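The Second Life of Small Things

By the time Pao-chu Chiu unlocks the side door of her shop in Sarnovville, there is usually a sack or two on the step, and she will not let herself open either one until the kettle has boiled. It's the one rule she has managed to keep in all her years of selling other people's odds and ends, and she says the waiting is half the pleasure.

The shop is called Flonus, after a word her son made up when he was little, and it sells the sort of thing that lives at the bottom of a drawer. Toys that have lost their set, rings off curtain rods, little pouches, brushes, keys without locks. Roughly 300 pieces come through in a good month, and June, when families move house, is always the best of them.

Sorting is done by hand and rather slowly. Everything gets tipped into gray bins first, all mixed together, and Chiu likes to leave it that way for a while before she decides what belongs with what. 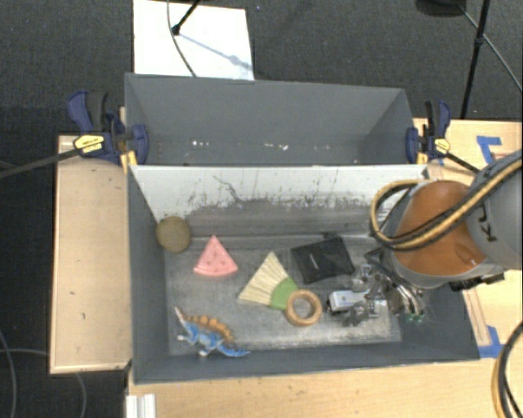 Po-yen Lai, who joined her two years ago, came from a warehouse where everything had a code and a shelf, and he found the mixing hard to bear. "I wanted labels on day one," he says. "Pao-chu gave me a cup of tea." He has come around since – mostly – though he still keeps the wooden pieces in a box of their own under the counter, and she pretends she hasn't noticed.

Prices are penciled on a card by the till, and plenty of customers leave with a handful of bits for 5 dollars. Dinosaurs go fastest, whatever their condition. Chiu has kept one back for herself, on the windowsill beside the kettle.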